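I promised my sister I would write down what I've been doing with my evenings, and since May is almost over and the class is too, I guess it's time. For those who missed the earlier posts, I'm fifty-something, I bake a lot, and last winter I signed up for the beginner robotics class at the Idley adult school (room 506, up all those stairs!). There are 14 of us, and our teacher, Daranee Kaewmanee, has the patience of a saint.

We do all our work in simulation, so the robot and the kitchen it lives in are on a screen. I was a little let down by that at first, I'll admit. Then I drove the arm straight into a cabinet on my second evening and felt a lot better about it.

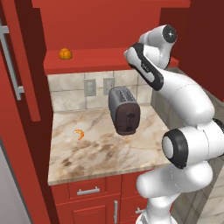
Our final project is to get the arm to pick up something small from the counter and put it down somewhere else, and each team got to choose its own object. I'm paired with Ayman Awwad, who is much quicker than I am with the code part, so I got to do the choosing, and I went for the shrimp. It's that little orange curl lying to the left of the toaster, and yes, it's tiny next to everything else in there. Ginette Caron told me I should have picked the orange up on the red shelf, and she may have a point about the size, but then you have the whole business of reaching up there, and I wasn't ready for that. Ayman and I named our program Groladetti, after a pasta dish his aunt makes up as she goes along, which is pretty much how we write code.

Most of our trouble has been with the path the arm takes on its way over. We tried 5 different ones, and I've got them all written in my notebook next to a recipe for lemon bars, so please nobody throw that notebook out.
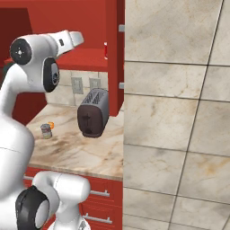 Daranee's advice was to stop the arm partway and look before sending it down to the counter, and I wish I'd listened sooner. We look from more than one side now, too, and it makes such a difference. With the gripper open and hanging up there well above the toaster, you can see how much room you have to work with (more than I thought, less than Ayman thought). I've gotten very fond of these pauses. They give me time to check my numbers and drink my tea.

We show our projects in two weeks and I'm bringing the lemon bars. If we get the shrimp moved by then I'll post about it, and if we don't I'll post the recipe.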